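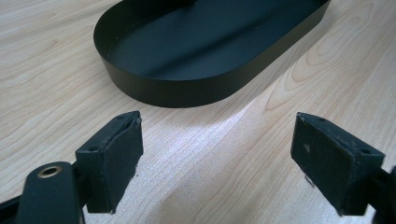 A black oval tray on a light wooden tabletop.

Skarnstead Community Heat Network: your questions answered

We get a lot of the same questions at the drop-in sessions, so the answers are collected on this page. It covers homes on the Skarnstead network only. If you live on the Fivik estate you are on a separate scheme with its own tariff.

What is a heat network?
Hot water is made in one place and piped to many homes. In Skarnstead the energy centre is behind the old Hedlund works. Two large heat pumps take warmth from the river and raise it to a useful temperature. You still have radiators and taps as before, but no boiler of your own.

How many homes are connected?
At present 52. A further 64 have signed up for the second phase, which covers Mill Rise and the lower part of Station Road.

Do I have to join?
No. Joining is voluntary for existing homes. If you say no now you can apply later, but the connection may cost more once the trench in your street has been filled in.

What goes inside my home?
A heat interface unit, made by Vodix, is fitted on an inside wall. It is a bit smaller than most gas boilers and has no flue. Two insulated pipes run to it from the street. The fitters will agree the route with you before they drill anything.

Will I need new radiators?
Most people keep the ones they have. The network runs cooler than a gas boiler, so a small radiator in a cold room might need to be swapped. The survey will tell you which, if any.

How long does the work take?
Usually two days indoors. You will be without heating on the first day and without hot water for part of the second. Work in the street is separate and is announced by letter 30 days ahead.

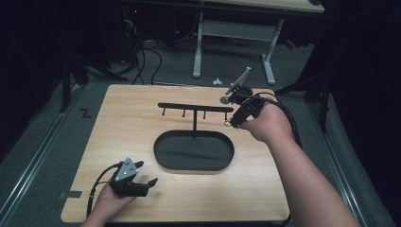
Can I stay at home while it is done?
Yes. Please clear a space a metre wide in front of the old boiler and lift any rugs along the pipe route. Keep pets in another room, as the front door will be open for much of the morning.

How am I billed?
Each unit has a heat meter that is read remotely. You pay a standing charge plus a price for each kilowatt hour used. Bills come monthly, by email or post. The unit price is reviewed every March and you will be told of any change before it takes effect.

Will it be cheaper than gas?
It depends on the house and how you use it. Homes in the first phase used roughly 30 per cent less energy for heating than in the year before, but some had loft insulation put in at the same time, so we can't say how much of that is down to the network. We don't promise a saving.

What happens if the heat pumps break down?
There is a large hot water store on site which carries the network for several hours. After that an electric back-up boiler takes over. If only your own home is cold, check that the unit has power and that the room thermostat has working batteries, then ring the fault line.

What about very cold weather?
The pumps take less from the river when it is near freezing and the back-up boiler makes up the difference. Your tariff stays the same.

Is the noise a problem?
The pumps are indoors behind insulated walls. If you are bothered by noise from the energy centre, note the time and let Valter Boström know. He looks after the site and can check it against the running log.

I rent my home. Can I still be connected?
Your landlord has to sign the agreement. Gudrun Haugen deals with landlords and can send yours the forms.

Who do I contact about a survey?
Ask for Amedeo Pace at the network office. Have your postcode and a recent heating bill to hand. Surveys take about an hour and there is no charge.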